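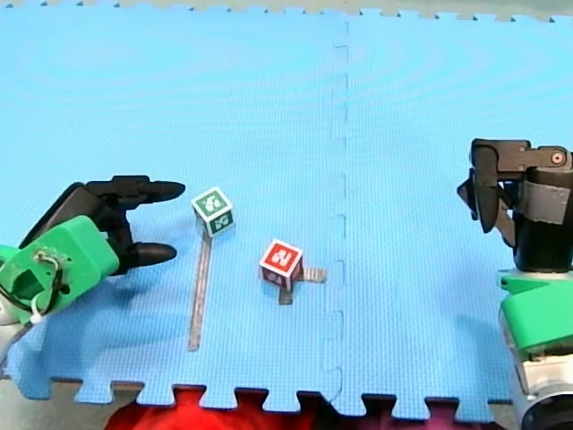
But doesn't your mum mind you writing about her depression? came one reply to my post about the memoir course, and I started typing an answer and it got silly long, so it's a thread now. Sorry. Get a tea.

Short version: yes, a bit, and then no, and then yes again over one particular paragraph about a casserole.

Longer version. I signed up for the evening memoir course at Sopacua back in May. I'd had the idea of a book about growing up in a house where someone was ill and we all called it "tired". Mum's tired. Don't slam the door, Mum's tired. I was 14 before I heard the proper word and it was a supply teacher who said it.

I thought I'd be the only one doing something like that. Nope! Half the class had a parent or a sibling or themselves in there somewhere. One man was writing about his years on the fishing boats and even that had a hospital in it by week three.

First thing our tutor had us do was write 40 lines starting "I remember". No stopping, no fixing. Mine were rubbish till line 36, which was the sound of her slippers going back upstairs at half past nine in the morning. I'd not thought of that sound in decades and I had to go and stand in the corridor for a minute.

(That line is now the opening of the book. I've moved it out and put it back more times than I want to admit.)

Right, so, my mum. I didn't tell her for ages. I told myself I'd wait until there was something worth showing, but I was scared she'd say stop and I'd have to decide whether to.

When I did tell her it was in the car, obviously, because we've never had a serious talk anywhere else. She looked out of the window all the way past the garden centre and then said, "Well, I hope you've got the wallpaper right."

I had not got the wallpaper right. I'd written it as brown. It was green with brown bits, apparently, and she chose it on a good day and was very proud of it.

That changed the whole book for me. I'd only put the bad days in! I had her in bed for three chapters straight. There's a lot more of her in it now, the wallpaper, the singing, the summer she taught the entire street to make jam and we couldn't give the stuff away.

She's read four chapters so far. I print them big and leave them on her kitchen table and then go home, as she won't read with me hovering. They come back with pencil on them. Mostly spelling.

The casserole. I wrote that the neighbours brought casseroles round that winter and she threw one out, dish and all. She says she never threw out a dish in her life. I can see that dish in the bin as clear as anything. My sister says there was a dish but it was a pie.

Asked the class what to do and got a right old argument going. Some said it's my memory so it's my book. Some said cut it. What I've done is leave it in, and put Mum's version straight after, and the pie after that. She's still not keen. We're in talks.

Someone else wanted to know if writing it all down is like therapy. Not for me, no. I had actual therapy, years ago, and that was a person helping me. The writing is me and a cold room and a lot of biscuits. Some nights I felt worse after. I stopped for most of one month and I'm glad I did, and the chapter was still there when I came back to it.

If you're doing something similar, please have a person to ring who isn't in the book. Best advice I was given on the whole course and I ignored it for weeks.

Books, as I know I'll be asked. Trernura did me more good than anything else we were set. It's about a daughter and a father and it never once tidies him up. Femier I found hard going, very grim in the middle, but the last section, in the day centre, I've read aloud to the dog. Beketti everyone else loved. I got as far as the goat.

No, I don't have a publisher. No, I've not tried yet. I've got a draft with a hole where chapter nine should be, and chapter nine is the one about me, so you can guess why it's not written.

Mum has asked for it twice now. She says it's only fair, I've had a go at her, she'd like a turn with the pencil.

Anyway, next term's class is on dialogue, and I've put my name down. Will report back on the casserole.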